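Gripper misses top packet in open bag after finger swap

hubacek_cell2
posted 09/04/2019

We run a Pesine two-finger gripper with a wrist camera, picking snack packets out of soft shopping bags. Last month I replaced both fingers. Since then the fingers close slightly to one side of the packet, push it across the film of whatever is underneath, and come up with nothing. Rigid boxes on the bench are fine. Firmware is the stock Zustus build. Controller logs warning 2870 on every failed close. Is this calibration or grip force?

Prillodov

Calibration first. New fingers rarely seat in exactly the same position as the old ones, so the stored tool center point is no longer valid. A box tolerates a small offset and a film packet does not.

Remove both fingers, clean the mounting faces, refit, and tighten the screws evenly. Jog the gripper closed with nothing in it and check that the tips meet on the tool axis. If they don't, shim the low side before touching any software. Then redo the tool center point and the hand-eye calibration, in that order. Warning 2870 on our unit means "closed past minimum width", i.e. no object between the fingers. It clears once the offset is gone.

Also drop closing speed to 60 percent for film.

tmk_lines

had the same thing, turned up the force and it worked ok. burst a few bags of chips though

weld_and_wire

Don't raise the force. Agree with the calibration steps. One addition: check the wrist view before each close command. Both tips should show, one in each lower corner, with the target packet in the gap. If one tip reaches noticeably farther in than the other, go back to the mounting faces. My view over an open bag is attached for comparison.

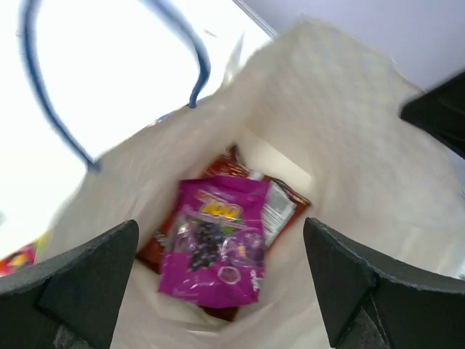

Wrist view before close, grape packet on top of red-brown packaging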